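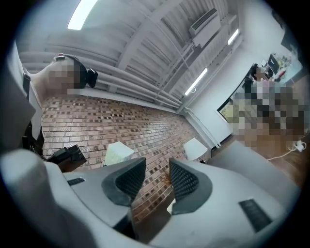

Krum Milošević

4. Opening a New Matter and Setting Its Deadlines

This section covers opening a litigation matter in Besnard and turning on its deadline calendar. You need a user account with Matter Editor rights. If the New Matter button is gray, ask your office administrator to change your role under Admin > People.

Run the conflict check (Section 3) before you start. Besnard lets you save a draft matter without one, but the draft can't be activated and no deadlines will be calculated.

4.1 Open the matter

1. From the home page, click New Matter.

2. Type the client's last name or company name. Pick the client from the list when it appears. If the client isn't listed, click Add Client, fill in the contact page and save. You will come back to this step.

3. Choose a matter type. For lawsuits, choose Litigation. For disputes that haven't been filed, choose Pre-Suit. A Pre-Suit matter can be changed to Litigation later and keeps its notes and time entries.

4. Enter the short title the way your office writes it on file labels, for example Fostum v. Jevdale.

5. Select the responsible attorney and at least one backup. Both will get reminders.

6. Click Save Draft. Besnard gives the matter a number.

Note: Matter numbers are not reused. If you delete draft 972, the next matter is still 973.

4.2 Add the court and case number

1. Open the Court tab.

2. Select the court, then the division. The rule set fills in by itself.

3. Type the case number exactly as it appears on the stamped complaint, with dashes and leading zeros.

4. Enter the filing date and the service date. Leave the service date blank if you don't have proof of service yet.

Caution: Don't put in an estimated service date as a placeholder. The answer deadline is calculated from this field, and Besnard can't tell an estimate from a real date.

4.3 Turn on deadlines

1. Open the Calendar tab and click Calculate.

2. Check each date in the list against the court's current rules and any scheduling order in the case. A judge's order always controls over the rule set.

3. To change a date, click it, type the new one and enter a reason. The original date stays in the history.

4. Set reminders. The default is one reminder 2 days before each deadline. Most offices add an earlier one for discovery responses and expert disclosures.

5. Click Activate.

Caution: Changing the court after activation erases every calculated date, including the ones you edited. Print the calendar first (Calendar > Print List).

4.4 Import existing documents

1. Open the Documents tab and click Import.

2. Drag in the files. A single import can hold up to 700 files. Larger sets have to be split.

3. Mark privileged files before you share the matter with anyone outside the office. Outside counsel and experts can see every file that isn't marked.

Scanned PDFs can't be searched until text recognition finishes. A clock icon shows next to files still waiting.

4.5 If something goes wrong

Error 92, "Rule set not found": the court was added by hand and has no rules attached. Delete the court entry and select it again from the list.

Reminders not arriving: check that the attorney's email address is confirmed under Admin > People. Then check the junk folder.

Wrong holiday skipped: open Calendar > Holidays and compare the list with the court's own. Local closures have to be added by hand.

For closing or archiving a matter, see Section 7.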